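Can a machine pick up the toys yet? Tips for small-parts tidying
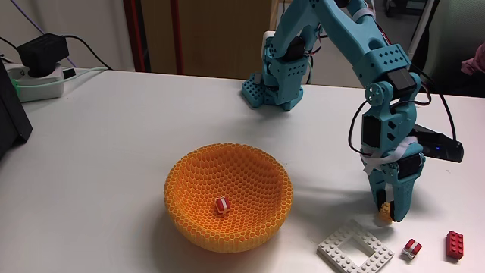
A teal 3D-printed arm with a small yellow LEGO piece in its fingers, beside an orange honeycomb bowl.

Tidying small parts is the chore people most often ask us about when they ask about home robots. The short answer is that a desktop arm can do some of it, slowly, if you set the job up well. It won't clear a rumpus room floor. Most of the tips below help whether the sorting is done by a motor or by your own fingers.

Use a wide bowl. A shallow one with a rounded bottom lets pieces settle toward the middle and doesn't need careful aim. Tall jars and zip bags are hard for a gripper and not much fun for kids either. If you print your own, an open lattice lets dust and crumbs fall through, but check the holes against your smallest pieces first.

Choose a bowl colour that stands out from the table. Orange on white works well. Clear plastic tubs give cameras trouble and they get knocked over by people too.

Spread the pieces out. Arms do best with one brick at a time and a finger's width of space around it. A heap still has to be raked flat by hand, and at our place in Flisodside that is most of the work. Plates lying flat on the table are harder to lift than bricks standing on a side, so tip them up against something if you can.

Keep the cables behind the job. Put the power strip along the back edge of the table and leave enough slack at the elbow and wrist for the arm to reach its full stretch. Tape down anything that crosses the work area.

Watch the light. A lamp off to one side throws the arm's own shadow over the pieces. Two lamps, one each side, are better than one bright one.

As for speed, we put 32 bricks through on a Troltik kit arm one evening in November. It took 91 minutes, with 2 stops to pick pieces up off the floor. A patient adult did the same lot in under two minutes. The Stuvari kit has softer fingers and dropped fewer, but it was no faster.

Other chores are further off. Folding towels is possible on a good day with a lot of supervision. Loading a dishwasher is not something we'd try with a light arm, and anything wet should be kept well away from open servos.

If you already own an arm, give it 15 bricks and let it go while you do the ironing in the same room. Switch it off at the wall when you leave.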